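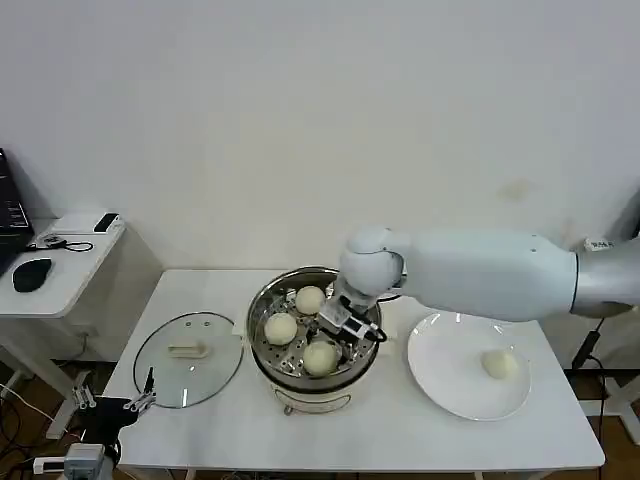
2 min read

Druvgate Food Contact Finger Set
Part no. DG-673
Page revised Sep 28, 2025

The Druvgate finger set replaces the standard fingers on a two-finger parallel gripper for work with unpackaged food: steamed buns, rolls, dumplings and similar soft items. It is sold as a matched pair with screws and a cleaning record card.

Conditions of use

The finger set is one part of a food handling cell. Fitting it does not make the arm, the wrist or the cable suitable for food contact. The integrator must carry out a risk assessment of the complete cell, including the food, the cookware and any person who can reach the table.

Define three zones before programming starts. The food zone covers the fingers, the inside of the cooker and the serving plate. The splash zone covers the gripper body and the wrist. Everything else is non-food. Lids removed during a cycle go to a fixed position inside the food zone, clear of the arm's path.

Working over a steamer

Approach from above, with the fingers lowered into the gap between items. Teach the pick order so that the first item removed opens space for the next. Keep the gripper body above the rim of the pot at all times. Route the gripper cable so that it cannot touch the rim or the tray at any wrist angle used in the program.

Do not leave the fingers in the pot during a program pause. The recovery routine should lift straight up before any sideways move.

Cleaning

Remove both fingers after each shift and after any dropped item. Wash, rinse, sanitize and air dry. Do not wash the fingers while mounted. Record each cleaning on the card. Replace the pair after 900 cleanings, or sooner if either finger shows a nick or cut. Fingers must not be replaced singly.

Specifications

Pair weight: 673 g
Mounting screws: 5 (4 fitted, 1 spare)
Usable finger length: 11 cm
Adapter plate for Hoshino wrist: sold separately

Documents

Zone planning sheet, July revision
Cleaning record card, refill pack
Technical contact: Odette Gautier, Druvgate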